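Chapter 2
Teaching by Showing

After this chapter you should be able to explain the difference between hand guiding and remote control, record a short set of demonstrations, and decide which of them to keep.

In Chapter 1 the robot followed positions that we typed in. This works well when every part lies in the same place each time. A clothespin on a rounded rim is a harder case. The gripper must come from a useful angle, close on two thin legs, and pull without bending them. To write all this as numbers is slow work, but a person can show it with the hands. 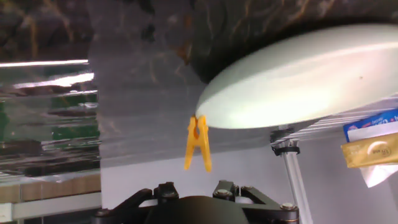 There are two common ways to show it. In hand guiding, the teacher holds the arm and moves it through the task. In remote control, the teacher moves a second device and the arm copies the motion. Hand guiding is easier to learn – but the teacher's own hands often enter the camera view, and the robot will not see them later when it works alone.

Our main data set in this chapter was recorded by Solange Fraser and Keegan Pirihi with the Thevar controller. It has 291 demonstrations, and 13 of them contain a pause of the operator. We ask you to think already now whether such pauses should stay in the data. Section 2.1 begins with the controller and its delay.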